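Household chore automation

By Elaheh Kordestani
7/13/23

Household chore automation is the use of machines to carry out domestic work such as cleaning, washing, folding, sorting and putting away. The term is also applied to light shop-floor tasks that call for the same skills, including stocking shelves, packing mixed orders and clearing workbenches. Single-purpose machines have been common in homes for decades. General-purpose machines able to move from one chore to another remain largely a matter of research and early trials.

Scope

Writers on the subject usually separate chores by how much the surroundings vary. A dishwasher or a washing machine works inside a closed box, and the person loading it does the difficult part. A robot vacuum cleaner moves through an open room but handles nothing. Tidying is harder than either. The machine must find an object, decide where it belongs, take hold of it, carry it and let go of it in the right position, often beside other things that should not be disturbed.

Tidying and sorting

Desk and shelf tidying has become a frequent subject of bench studies, in which two arms are fixed to a rail in front of a small work area. The objects are ordinary ones and are chosen for their differences. A thin book lying flat offers very little edge to grip. A bag made of fabric changes shape when it is lifted, and its strap may catch on whatever is nearby. Small plush items are forgiving to hold but easy to drop in the wrong place.

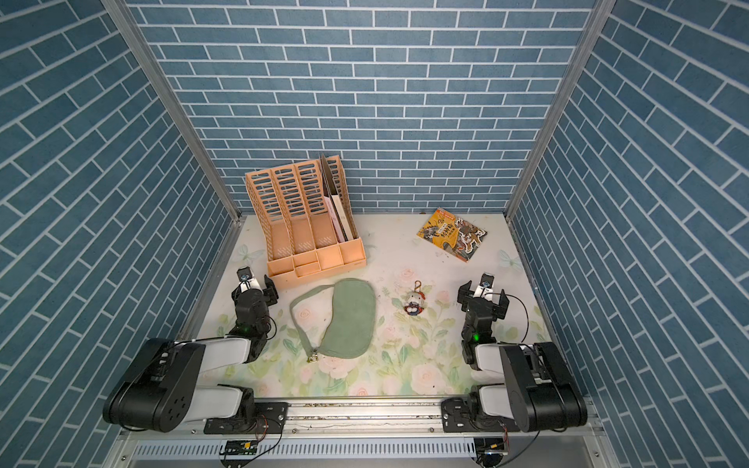 Placing a book upright in a slotted organizer is regarded as one of the more demanding steps. The book must be raised, turned on edge and lowered into a gap only slightly wider than itself. Two arms can share the work, with one steadying the organizer or tilting the book while the other takes the grip, although the arms must then be kept from striking each other. A person does this without much thought, relying on touch as much as sight. Many machines still depend mainly on cameras, and the view is often blocked by the gripper at the moment of contact.

Trials

A bench trial run at Plomberg under Lotte Dijkstra recorded 1,220 attempts at putting away household objects. Of these, 656 were completed without human help. Rigid objects of middling size were handled best. Books and soft bags accounted for most of the failures, and a dropped object was seldom recovered unless it landed close to its starting point. The report, issued in March, noted that results fell when the floor covering was changed to a patterned one.

A separate study at Itley compared 2 gripper designs on a set of 50 objects. The wider gripper was faster with bags – the narrower one did better with paper goods – and neither was judged suitable for unattended use.

Shop-floor use

Progress has been quicker in workplaces, where the job can be arranged to suit the machine. Fekum, a packing firm, uses fixed arms to move boxed goods of known size from a belt to a tray. Its staff continue to handle soft goods, loose paper and returns. Najafi, a maker of storage fittings, has tested arms for filling display racks but has kept the final straightening of stock as manual work.

Outlook

Opinion is divided on when a general chore machine might be sold for home use. Supporters point to steady gains in learning from human demonstration, in which an operator guides the arms through a task many times. Critics reply that success on a bench says little about a kitchen with children and pets in it. Cost, noise and the space taken up by the arms are also cited as obstacles.

Comments

marten_k: Useful article. Does the Plomberg figure count it as a success if the book goes in upside down? I would.

Paula R.: I pack orders for a living and the part about soft goods is right. Anything in a floppy bag still comes to us.

oldshed: Would like to see a section on laundry. Folding gets mentioned in the first line and then never again.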